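Robotics / Software / Features

The planner that waits its turn

184 shares | 3 comments

Start with the lock. Every two-arm setup has one somewhere, usually a single line in the planner that says arm A moves, arm B sits still, then swap. It's safe. It's also slow, and the team at Tudumico got sick of it in March.

Their planner is called Renaud. Version 6 threw out the lock and put in reservations. Each arm asks for a chunk of space and a chunk of time, gets it or doesn't, and moves on. No arm owns the whole bench anymore. Sounds simple. Took them 390 commits.

The hard part was perception, which nobody on the planning side wanted to hear. Renaud books space around objects, so it needs to know where the objects are, and shiny wrappers are murder on a depth sensor. Foil throws back highlights. The point cloud gets holes in it. A packet that's there in one reading is half gone in the next, and the reservation goes with it.

So they fuse views. A fixed one for layout, wrist ones for the last stretch. Color does more of the work then you'd expect.

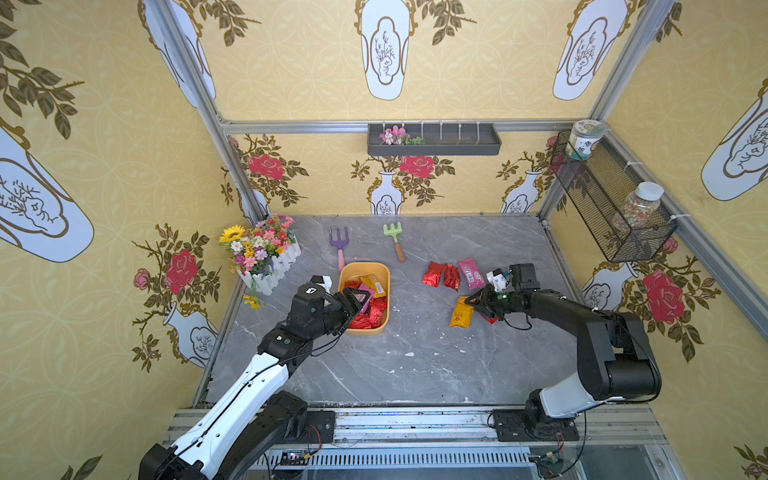
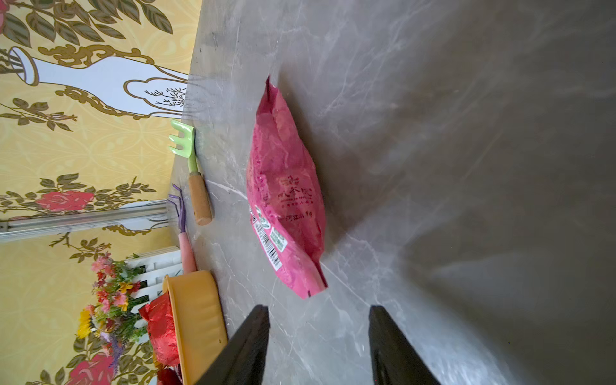

Snack packets on the marble-look floor, seen close in by a wrist camera here and from the fixed view in the other two.

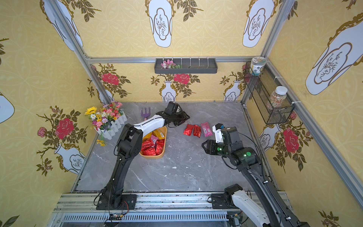

The merging code is called Altis and it is 8 files long. I was shown all of them. It keeps a short list of guesses for every object and only drops a guess when two views disagree with it. Old guesses fade out. The planner never sees the raw cloud, just the list, with a confidence number stuck to each entry. Low number, bigger reservation. High number, the arms can pass pretty close.

Grasp planning on soft bags is still a mess. A rigid box has edges. A crinkled bag has whatever edges it feels like. Renaud's answer is to aim for the sealed end if it can find one and the middle if it can't, then check finger width after closing. Too narrow means nothing's in there. Back off, look again, re-plan.

Then tooling. The team replays everything. Each change gets run against 1,000 logged episodes before it goes near hardware, and the replay viewer (built at their Drarkholm office, ugly, very fast) shows both arms' reservations as colored blocks on a timeline. Gaps in the blocks are wasted time. Overlaps are bugs. I watched one engineer find a deadlock in it before I'd even worked out which row was the left arm.

Deadlocks are the price, by the way. Both arms hold a bit of space the other one wants, both wait. The fix is crude: the arm with the shorter remaining path wins, the other one retreats to its last free pose. They tried a smarter cost function. It was worse and noone could explain what it was doing at review.

What's next is letting the arms hand things over mid-air, and for that the reservations have to overlap on purpose. There's a branch. It doesn't pass replay yet.

COMMENTS (3)

tf_tree_surgeon
Shorter path wins is what we ended up with too. We added a random backoff on top or you get the same pair stuck in a retreat loop.

mk_lathe
Is the viewer going to be released? Would take ugly and fast over what we've got.

quietgain
Finger width check fails on flat packets, fyi. Motor current works better for us.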